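Lornska Hand-Held Grippers (Pair): A Month of Picking Up Small Things

I have been wanting to write this one up for a while, and I kept putting it off because I wasn't done changing my mind. We bought the Lornska pair in April to sit alongside our old Sarngate set, and they have been on our bench in Wakville nearly every day since they came out of the box. They cost us 300 dollars more than the Sarngates did, so I wanted to be fair to both.

Let me start with the jaws, which I love. They close evenly on thin plastic edges, and a little mesh basket is a good test of that – the Sarngate tips tend to find a hole and hang up in it. 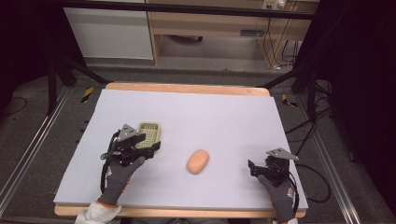

Arturo Pagano disagrees with me about the weight. He finds the Lornska front-heavy after a long stretch, and he would take the old Sarngates for anything over an hour, slower jaws and all. Fair enough! My wrists never minded, but I take more breaks than he does.

Soft, rounded things are where I expected trouble, and they have been a pleasure. You squeeze gently, the fingers follow your hand, and you can feel through the grip when you've got hold of something. With the Sarngates I was always squeezing a bit too hard just to be sure.

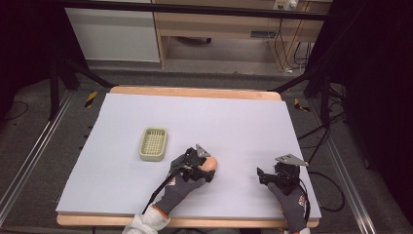 Left gripper closed on a peach-colored piece, right gripper open.

Now for my grumbles. The cables are stiffer than I'd like and they tug when you reach across yourself, so plan your routing before you settle in. The manual is 172 pages long and gives the calibration steps 2 of them, which took me an entire afternoon (and most of a pot of coffee) to make sense of.

The finger pads deserve a paragraph of their own. They have a dark, felt-like facing, and I was sure it would be too slippery for glossy plastic.

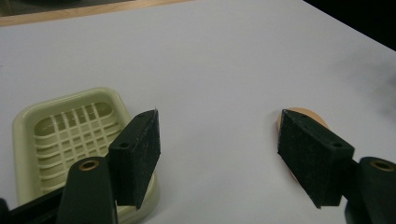

I was wrong about that, happily, though the facing does pick up lint and I go over it with a bit of tape every few days. Lornska sells spare pads, and I'd order a set along with the grippers so you only pay shipping once.

Would I buy them again? Yes, for short, careful work with small items. If your sessions run long, try to borrow a pair first and see which side of the argument your arms come down on.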